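Print this page | E-mail this page

Harbor Voices: Progress Report to the Srivastava Fund
Second reporting period, closing at the end of October
Submitted by Sigrun Moen, project lead, Skastuvport Town Archive

1. Where the project stands

The grant pays for the transfer, cataloging and public release of the Skastuvport oral history tapes. The collection holds 700 open reels and cassettes, recorded by several hands over a long stretch of years and stored until recently in the old customs building. Most are interviews with people who worked at the cannery, on the ferries or in the net lofts. There are also church services, two school concerts, a good many town meetings and a box of reels with no labels of any kind.

At the close of the period all of the cassettes have been transferred. The reels are under way and are slower than the cassettes, as we said they would be in the first report. We expect to finish the transfer on the original schedule. Cataloging is behind. Rights clearance is further behind than cataloging, and section 4 asks for a change to the work plan on that account.

2. Transfer

The two reel machines were serviced before the period began and one of them has run without trouble. The other developed uneven tape tension in the first weeks and was out of use until a replacement part came. We moved the acetate reels to the good machine and held the polyester ones back.

A portion of the reels showed sticky shed when we tested them. These were baked at low temperature in the dehydrator bought under the equipment line, rested, and played once. All of the baked reels so far have given a usable recording. On three of them the first minutes are dull in the high end, and we have noted this in the catalog record and left the sound as it is. Our rule is still that the preservation file gets no cleaning at all. Listening copies may be adjusted for level and hum.

Speed has been the main nuisance. The people who made the early interviews changed speed partway through a reel to save tape, sometimes in the middle of an answer. The operator has to listen for the change, stop, go back and make a second pass. We now log each change by time so that the two passes can be joined in the listening copy. The join is audible if you know where it is.

Several cassettes had come apart at the leader or had lost the pressure pad. These were moved to new shells. The old shells are kept, with their labels, in the same box as the tape.
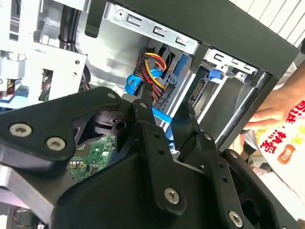

Storage is the part of the transfer work that changed most from the proposal. We had planned to keep the preservation files on two external drives and to send a third copy to the county. The files came out larger than our estimate, mainly owing to the second passes described above, and the external drives filled before the cassettes were done. We have moved to internal drives in a desktop computer. It is a plain desktop machine with a metal chassis, and with the case open like this the inside can be reached without special help, so a failed drive should not mean sending the whole thing away. The third copy still goes to the county, now every month. Checksums are made at the time of transfer and compared after every move. We have had one mismatch, in a file that was copied again from the source and then compared clean.

The cost of the drives was met from the shipping line, which was underspent after we decided to do the baking in house. The amount is inside the limit for moves between lines, but I am reporting it here so that it does not come as a surprise in the final accounts.

3. Cataloging

The catalog is kept in Uko, the same system the archive uses for its photographs. Each tape gets one record, and each interview gets its own record under it, as one tape may hold parts of several interviews and one interview may run over several tapes. So far 69 interviews have full records, meaning names, place, subject terms, a written summary and time points. The rest have a short record only.

Full records take longer than the proposal allowed. The proposal was based on a sample of later interviews, in which the interviewer gives the date and the names at the start. The early ones often begin in the middle of talk. In many of them the only clue to the speaker is that somebody in the room calls her by a nickname. We have been checking nicknames against the cannery pay books, and this has worked better than expected, as the paymaster wrote them down beside the legal names. When we can't settle a name, the record says "unidentified" and lists the evidence.

Place names have been a second difficulty. Speakers use "the Point" for at least two different places, depending on which side of the harbor they grew up on. We have set up a short list of local names with a note on who used each and where it was. The list is now shared with the planning office, which asked for it in connection with the shoreline signs.

The summaries are written in plain sentences and kept under a page. We dropped the idea of full transcripts for every interview after trying it on a small group. The automatic transcripts were poor wherever a speaker had a strong accent or where the tape had cannery noise behind it, and correcting them took longer than typing from nothing. We will do full transcripts for 20 interviews, chosen for subject range and sound quality, and summaries for the others. This matches the lower of the two targets in the grant agreement.

The unlabeled box has been partly worked through. It contains, among other things, a run of recordings made aboard the ferry Flukutus, with the crew calling out the landings and passengers talking near the microphone. No one at the archive knew of these. There is a good stretch of engine room sound at the start of one reel, followed by the engineer explaining how he started her on a cold morning. We have put these reels ahead of others in the queue because retired crew members are still in town and can help identify the voices.

4. Rights and permissions

The early interviewers did not use release forms. Some wrote "OK to use" on the box, and a few recorded a spoken agreement at the end of the tape. For the larger part there is nothing.

We have written to the speakers or their families wherever we could find an address. The replies so far have been mostly yes. Two families asked that parts of an interview be closed, in both cases because a living person is discussed, and we have done so. One family asked for a tape to be withdrawn from the project completely. It has been taken out of the release list and is kept in the closed store.

The letters take time. A typical case needs a letter, a phone call, a second letter with a form and often a visit with a listening copy so that the family can hear what they are agreeing to. I do not want to shorten this. I ask the Fund to agree to the following change: that the public release go ahead in stages, with the cleared interviews first, and that the deadline for clearing the remainder be moved to the end of the grant. No added money is requested.

5. Public use

The listening station in the library reading room opened during the period. It has headphones for two people and holds the interviews cleared to date. The library keeps no count of users and we did not ask for one, but the headphones have already needed new ear pads.

A listening evening was held at the net loft, starting at 7 p.m. We played short pieces from the cannery interviews and from the Flukutus reels, with time between them for people to talk. Several names were supplied on the spot and have since been confirmed in the pay books. A woman in the second row recognized her aunt from the laugh alone. We were also corrected on the spelling of two boats.

The booklet for the schools is in draft. We plan a print run of 2,000, to be shared between the schools, the library and the ferry terminal. The teachers who read the draft asked for shorter pieces and for a map, and both are being done. The printer's quote is inside the budget line if we stay with one color for the inside pages.

6. Staffing

The part-time transfer post is filled and will stay filled to the end of the grant. The cataloging post was empty for the first weeks of the period, which accounts for part of the delay in section 3. The present cataloger grew up in the town and is quick with the place names. Her hours go up slightly in the next period, paid for by the weeks when the post was empty.

7. Next period

Finish the polyester reels, including the ones held back.
Complete the unlabeled box.
Continue full records, starting with the net loft interviews.
Send the second round of permission letters.
Send the school booklet to the printer.
Replace the shelving in the cold room, which was delayed by the supplier.

The financial statement and the list of closed items are sent separately. I would be glad of an answer on the change in section 4 before the next round of letters goes out, as the wording of the letter depends on it.

Sigrun Moen
Skastuvport Town Archive

Print this page | E-mail this page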